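協働ロボットで卓上作業をさせるときの柵と速度の決まりについて

投稿者:はんだ三年目
カテゴリ:ロボット・自動化 > 安全・規則
投稿日:2018年2月3日

社内の試作室で、小型のロボットアームに文房具や掃除道具などの軽いものをつかませる作業を始めることになりました。つかんで持ち上げて、決めた場所に置くだけの内容です。組み立てラインではなく、机の上で一台だけ動かします。

困っているのは、どこまで安全対策をすればよいのかがはっきりしないことです。メーカーのカタログには「協働対応」と書いてあるので、上司は柵なしでよいと言っています。一方で、工場側の担当者は、産業用ロボットなのだから柵か光電センサーを付けないと動かしてはいけないと言います。

調べたところ、モーターの定格出力が80W以下なら規制の対象外という話と、80Wを超えてもリスクアセスメントをすれば柵なしにできるという話の両方が出てきました。うちのアームは全軸とも80W以下です。この場合、書類は何も作らなくてよいのでしょうか。

もう一つ、グリッパーは別の会社から買ったものを後付けしています。アーム本体が協働対応なら、グリッパーも含めて協働対応と考えてよいのかも教えてください。

作業者は2名で、どちらも特別教育は受けていません。

Diệp Nghiêm さん

装置の立ち上げを請け負っている者です。順番に書きます。

まず80Wの件です。労働安全衛生規則でいう産業用ロボットからは、駆動用原動機の定格出力がすべて80W以下のものが除かれています。全軸がこれに収まっているなら、柵の設置や特別教育の義務は原則としてかかりません。ただし、後付けのグリッパーや走行軸にモーターがあるなら、その出力も確認してください。アームの仕様書だけ見て判断している例をよく見かけます。

次に書類ですが、規則の対象外でも、リスクアセスメントは行って記録を残すべきです。事業者には危険性の調査に努める義務があり、機械の出力が小さいから免除されるというものではありません。様式は自由です。私は作業ごとに一枚、次の項目で作っています。

・作業の内容と、人が近づく場面
・挟まれる箇所、ぶつかる箇所
・持たせる物と、その先端の形
・アームの上限速度と、接触を検知したときの動き
・残った危険と、それを誰に伝えたか
・作成者、確認者、次の見直し時期

三つめのグリッパーですが、「協働対応」はアーム単体についての話です。ISO 10218-2とISO/TS 15066では、ハンドとワークを含めたシステム全体で考えます。指の角が立っていたり、つかんだ物の先がとがっていたりすれば、アームがいくら安全でも評価はやり直しです。

卓上作業では、特に持たせる物の向きが抜けがちです。
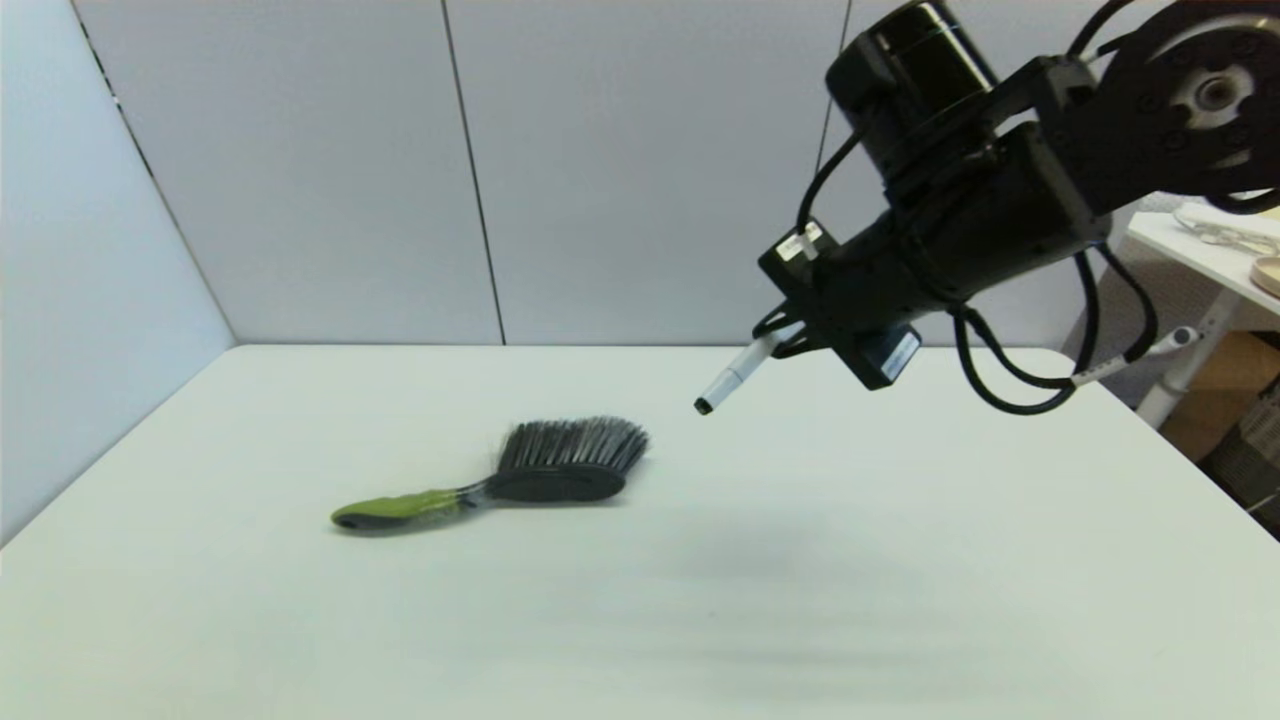
黒いグリッパーでマーカーを持ち、先を斜め下に向けた状態。左はブラシ。

ペンのような細長い物は、この向きだと先端が最初に人や物に当たります。接触面積が小さいので、同じ力でも圧力は高くなります。ISO/TS 15066には体の部位ごとの力と圧力の目安が載っていますが、顔については準静的な接触の値しかなく、過渡的な接触は認めない扱いです。したがって、細い物を持たせるときは、座った人の顔の高さまでアームを上げない、という制限を先に入れます。たいていのアームは動作範囲の制限をソフトで設定できます。

ケーブルも項目に入れてください。輪になって垂れている部分は、机の上の物や人の袖に引っかかります。関節を端から端まで動かして、余りが足りるかどうかと、輪が大きく張り出さないかどうかの両方を見ます。机の縁をまたぐところは固定するのが基本です。

机の上は、その作業で使う物だけにします。次に使う物や予備は、アームの届かない場所に置いてください。置いてあると人が手を伸ばします。

質問者からの返信(はんだ三年目)

ありがとうございます。グリッパーの仕様書を確認したところ、モーターの出力が書いてありませんでした。販売元に問い合わせます。速度の上限は、規格で決まった数字があるのでしょうか。

Diệp Nghiêm さん

教示中の手動低速は毎秒250mm以下と決まっています。自動運転中の協働動作は一律の数字ではなく、動く部分の質量と、当たる部位から計算するか、実際に測って決めます。測定器がなければ、最初は手動低速と同じ上限で運転し、必要になった時点で測定を頼むのが現実的です。グリッパーのモーター出力は、口頭ではなく書面で回答をもらってください。

ハスティク太郎 さん

80W以下なら何もいらないです。うちも柵なしで2年動かしていますが事故はありません。

Kwesi Issahaku さん

すぐ上の回答は、法令の義務の範囲だけならそのとおりですが、事故がないことは記録を作らない理由にはなりません。監査で見られるのは記録のほうです。

実務の補足をいくつか。当社ではスキケッティという社内ルールを使っていて、軽作業のアームには次のことを求めています。

非常停止ボタンは、作業者が座ったまま届く位置に置く。アームをはさんで反対側に置かない。

電源を入れる前に、床に人の通り道をテープで示す。足元に箱などを置かない。机の横に物を置く棚がある場合は、アームの動く範囲とその棚が重ならないようにする。

停電や非常停止でグリッパーがどうなるかを確かめる。開くタイプなら物が落ち、閉じたままのタイプなら指を挟まれたときに抜けません。どちらになるかを機械のそばに貼っておく。

持たせる物を変えたら評価を見直す。同じプログラムでも、スポンジとドライバーでは危険がまったく違います。当社では物の一覧を作り、載っていない物はつかませません。

特別教育は、義務でなくても受けてもらったほうがよいと思います。難しければ、少なくとも停止のしかた、復帰の手順、可動範囲に手を入れてよい条件の3点は、社内で教えて署名をもらってください。復帰のときの事故がいちばん怖いので、再起動は必ず範囲の外から、一人の操作で行うことにします。二人で作業していると、片方がまだ手を入れているのに、もう片方がボタンを押すことがあります。

最後に、上司の方への説明ですが、「柵がいるかどうか」から入ると話がこじれます。先に評価表を埋めて、残った危険を見せてから、柵、センサー、速度制限のどれで下げるかを相談するほうが早いです。

質問者からの返信(はんだ三年目)

お二人とも詳しくありがとうございました。評価表は教えていただいた項目で作り始めています。ケーブルの固定と物の一覧は今週中に済ませ、グリッパーの回答が来るまでは自動運転をしないことにしました。

この件は解決済みになっています。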